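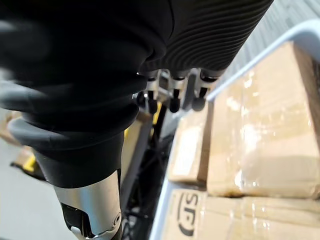
How a Robot Hand Is Looked After

A robot that moves boxes needs a hand, and the hand needs more care than any other part of the machine. It touches things all day long. The arm behind it mostly moves through empty air.

At the Bikel parcel building, one robot lifts cardboard boxes wrapped in plastic film. The workers call the robot Samir. Its hand is checked at the start of every shift, at six in the morning, by a technician named Abdelkrim Benkirane. The check takes 13 minutes.

Stopping the robot

The first step is to turn off the power and lock the switch. The lock is a real padlock, and the technician keeps the key in his pocket. While the padlock is on, no other person can start the robot. A robot arm is heavy and does not know when a person's fingers are in the way.

Looking at the covers

Parts of the hand have black covers. One kind of cover has many small ridges, like the bendy part of a drinking straw. Ridges let a cover fold and stretch when the part inside it moves. A flat, stiff cover would crack after a while.

Covers keep out dust and bits of torn film. The technician bends each cover gently and looks between the ridges. A small split can be hard to see, so he uses a flashlight. A split cover is replaced the same day.

Checking the joints

A joint is a place where two parts meet and can move, like your knee. The technician moves each joint on the hand slowly from one end of its travel to the other. It should feel smooth the whole way. If it feels gritty, dirt has gotten in. If it wobbles, something is worn or loose.

Each joint gets 2 drops of oil once a week. More oil is not better. Extra oil drips onto the boxes and collects dust.

Checking the screws

Robots shake a little when they start and stop. Shaking can loosen screws. The technician tests 9 screws with a torque wrench, a tool that measures how hard a screw is being turned. When the screw is tight enough, the wrench clicks and he stops. Turning a screw too far can damage its thread, the spiral groove that holds it in place.

Teaching it where "zero" is

After a part is changed, the robot has to be calibrated. To calibrate a machine means to check its measurements against something already known. The hand is moved to a metal block bolted to the floor. The computer knows exactly where the block is. If the hand touches it too early or too late, the computer corrects its numbers.

A hand that is wrong by the width of a pencil can push a box off a cart.

Writing it down

Every check goes into a logbook. The robot's computer also counts its lifts. On one day in September it made 2,716 of them. The engineer, Amândio Marinho, compares the count with the logbook to see how long each cover lasts. When a cover is close to its usual age, he orders a new one before the old one splits.

Words to know

Calibrate: to check and correct a machine's measurements.
Joint: a place where two parts meet and can move.
Thread: the spiral groove on a screw.
Torque: a turning force.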